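Dinaline is looking for a part-time records assistant to join the parish maps project at our Rengifo Street office.
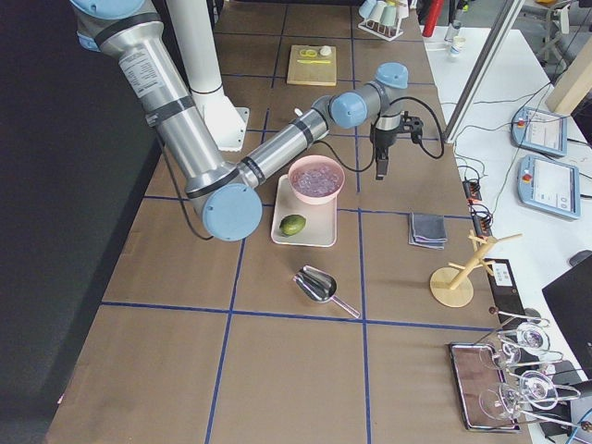
*Long table covered in brown paper, with a tray in the middle.*

**Hours:** 20 a week, spread over three or four days. Tuesday is fixed, as the map room is open to readers then until 7 pm.

**Contract:** one year from April, with a three-month trial period.

## The work

The Pinska collection holds 3,781 sheets, mostly field and tithe maps, with some estate plans and drainage surveys. Of these, 2,000 have been listed. You would work through the rest, one drawer at a time.

Day to day you will:

- check each sheet against the old card index and note where they disagree
- enter place names, scale, surveyor and condition in the catalogue
- put torn or flaking sheets aside for repair
- fetch and return maps for readers on Tuesdays
- answer simple enquiries by post and email

The drawers go up to head height and the larger sheets take two people to lift. There is a lift to the first floor but not to the basement store.

## What we ask for

You should be able to read nineteenth-century handwriting, or be willing to learn in the first month. Careful typing matters more than speed. You will need to be comfortable working quietly for long stretches. Experience in a library, archive or local studies room is useful but we do not require it. A degree is not needed.

Knowledge of the Drirnis valley and its older field names would help with drawers 46 to 103.

## How to apply

Send a CV and a letter of no more than two pages to Mercedes Sánchez, Map Room, Dinaline. Please give two referees and say which days you could work. Interviews will include a short reading exercise from a map of the period. Travel costs for interview are paid on production of a ticket.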